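**Can a machine do the boring chores yet? (wrist cam inside)**
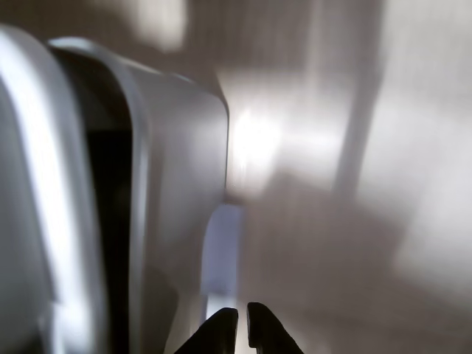
## hudero_fan

OK so I've been lurking on the chores subforum for ages and I'm finally posting, because I am SO excited about where this stuff is. Everything blurs when the arm gets in this close, and for me that's the whole problem right there. Two fingers, a big curved piece of white plastic right up against the lens, a dark gap between the panels, and the thing has to decide what to do next. And people are getting work done with views like that!

My take: one chore, one room, we're there. Whole house, give it a few more years. Fight me.

## lintbucket

Happy to fight you a little. I run the back end of a small laundry (Lultitura, four machines) and I've wanted a robot to load for me since forever. Look at the right side of your picture, there's a lot of glare above that shadowed bit. My eyes would do fine in that room. Would the arm?

## hudero_fan

Glare is a pain, yes. But it doesn't need a pretty picture, it needs to know where the edge is. And the rim on that inner panel is readable even with all that blur.

## tapeandzipties

> the rim on that inner panel is readable

To you, sure, you've got a brain full of plastic things you've touched before. I built a Matar kit arm in November and taught it to put cups on a shelf. 40 tries, it made 35. I was dancing around the garage! Then I moved the lamp and it dropped to 20 out of 40. Same cups, same shelf.

Still love it. Still would not let it near my grandmother's plates.

## lintbucket

See, 35 out of 40 is my worry. If I have to stand there for the other five I might as well load the thing myself.

## shopfloor_sal

Disagree with lintbucket on that. I'm on nights at a parts shop and we have one tending a press. It gets stuck, it beeps, I walk over, I fix it, I walk back. I do that for people too lol. One person watching several cells is a totally different night than one person feeding one press. I used to go home with my shoulders on fire.

But that's a shop. Parts come in trays, facing the same way. Socks do not come in trays.

## tapeandzipties

"Socks do not come in trays" is going on my workbench.

## hudero_fan

Fair on socks. What about wiping down appliances, though? Smooth, rounded, doesn't move, doesn't wrinkle. I'd be thrilled with just that. The Hudero folks have an open wiping routine and the force control is lovely, you can put your hand in front of it and it just eases off.

## lelau_owner

Lelau user here. Wiping flat counters, yes, great, I run it every morning at 6 and come down to a clean kitchen. Curved stuff is hit or miss for me. It does the broad face fine and skips anywhere there's a gap or a lip. I go over those with a cloth.

Try slowing it way down near the edges, that helped mine more than any update did.

## shopfloor_sal

How slow is slow? Asking because our press one has a creep speed setting and I've never touched it.

## lelau_owner

Slowest it'll go for the last bit, normal everywhere else. It adds time but who cares, I'm asleep.

## lintbucket

OK, wiping I'd take. The outsides of my dryers are a lint magnet. If anyone has run the Hudero routine on something tall with rounded corners, please post settings, I'm reading.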